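## Is the Lustmont pre-season tour worth paying for, or will they play the kids again?

Asked December 31, 2025 in Football > Away days and travel

My club, Droltdale, have announced two friendlies in Lustmont in February during the winter break. The club shop is selling a "supporter package" for 700, which gets you two match tickets, three nights in a hotel and something called an open training session. Flights are extra.

I've been stung before. Two years ago I paid to watch them in Zúñiga and the first team did a lap of the pitch in tracksuits and sat down. The under-19s lost 4-0. The poster had the captain on it.

So:

1. Does the package oblige them to play anybody in particular?
2. Can you buy match tickets separately at the ground?
3. If a game is called off, do you get anything back?

I've read the terms on the shop page twice and I'm none the wiser. Please don't just tell me to "enjoy the experience".
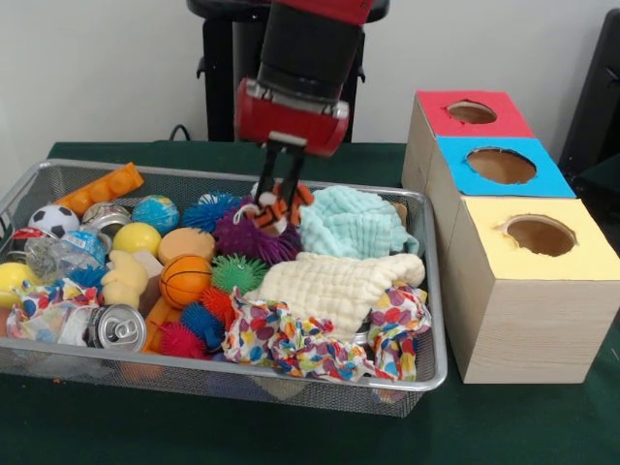

### Answer 1 (accepted)

Taking them in order.

**Who plays.** No. I've never seen a friendly package that promised a line-up, and I'd be suspicious of one that did. Look for the phrase "squad subject to change", which will be in there somewhere. The manager has a league game six days after the second friendly, so I'd expect the regulars to get 60 minutes in the first match and very little in the second. That's a guess from the fixture list and nothing more.

**Tickets on their own.** Probably yes. The Lustmont ground holds 2000 and I can't see a mid-season friendly filling it. The home club normally put tickets on their own website a couple of weeks before. The package seller has no reason to mention this, so don't wait for them to.

**Refunds.** Read the bit about "rearranged or relocated". In the Zúñiga terms (I went on that one too, sorry) a match moved to a training pitch behind closed doors counted as relocated, so no money back.
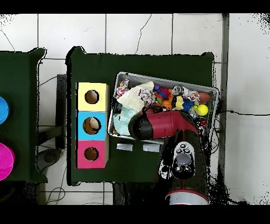 What I would do is price it up yourself before paying anything. When I looked this morning the same three nights in a plain hotel near the station came to 200. Add two tickets at whatever the home club charge and ask yourself what the rest of the 700 is for. As far as I can tell it's a coach from the airport and the training session - and open training usually means watching stretching from behind a fence.

Pay by credit card if you do go for it.

### Answer 2

Went to Zúñiga, had a great time, you lot are never happy. It's a friendly, who cares about the score. Book it.

> **Comment from the asker:** I didn't ask about the score. I asked who would be on the pitch.

### Answer 3

Only adding to the first answer. The package isn't sold by the club at all. If you click through far enough the seller is Nendoline, and the club shop page is just a shopfront. That matters if it goes wrong, as the ticket office will tell you to ring Nendoline and Nendoline will tell you it was a football decision.

Email both now and ask in writing who refunds you if the pitch is frozen. I did this on Monday. Nendoline sent me a brochure. The club haven't answered.

I also wouldn't read anything into the captain being on the poster again. He's been out with his knee for a month.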